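Visit report: the manipulation lab at Tullance
May 29, 2019

Our group from Dresgate was invited to see the work on the Storis project, which studies how a robot with two arms can learn to sort small objects from human demonstrations. I went mainly because of the method. In December I had read their first report, and some parts of it were not clear to me.

How the training is done

The laboratory is on the ground floor, behind the machine shop. After a short safety talk we went directly to the robot. The task they study now is simple to explain: toy fruit must be moved between a cutting board and three plates. A person guides the arms through the task, and all movements of the joints are recorded together with the view from the head. The learning program receives only these recordings. It gets no list of the objects and no rule about which fruit belongs to which color of plate.

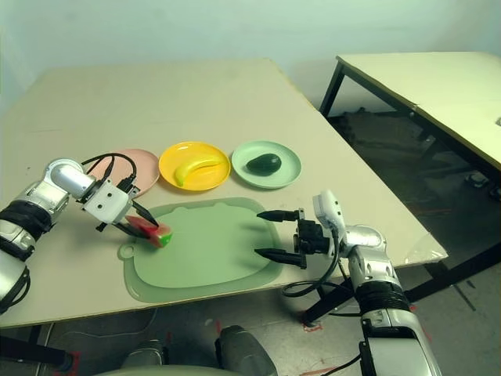
The left gripper with the watermelon slice at the cutting board. The banana and the avocado are on their plates.

The full set has 1,678 demonstrations. I asked why they did not stop at 3,000, as the first plan said, or rather why they stopped before it. The answer was that they compared smaller and larger sets, and after a certain size the result improved very little. What helped more was variety – other starting places for the fruit, other positions of the board, a different arm making the first move.

The result they are most proud of concerns corrections. In 19 of the sessions the person guiding the arms made small mistakes on purpose and then repaired them. When these sessions were left out of the training, the robot could still do the task on a good day, but after a bad grasp it often continued as if it was holding the fruit. With these sessions included, it usually went back and tried again. I find this convincing, although I would like to see it repeated with soft objects.

We could stay near the table for a long time and ask what we wanted. The slice of watermelon is considered the hard one, because its shape gives the fingers few good places to hold. The banana is easier, but the angle at which it lies matters more than I expected.
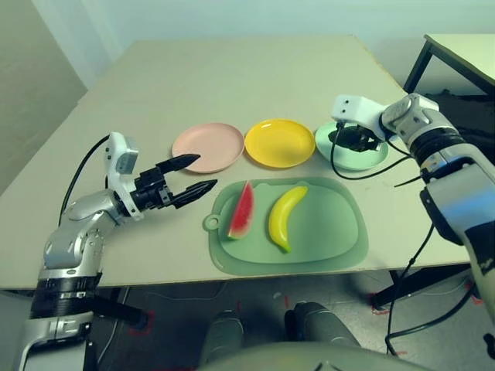
Discussion and practical notes

After lunch we met in the Witkowska room, where the group showed their curves and also their failed attempts, and I was thankful for the second part. The weak point is still the time when both arms work close to each other. At present the program becomes very slow there – it seems to wait for one arm to leave.

The recordings will be shared with partners on request. Visitors should bring an identity card and closed shoes, and the parking behind the building is free until the evening.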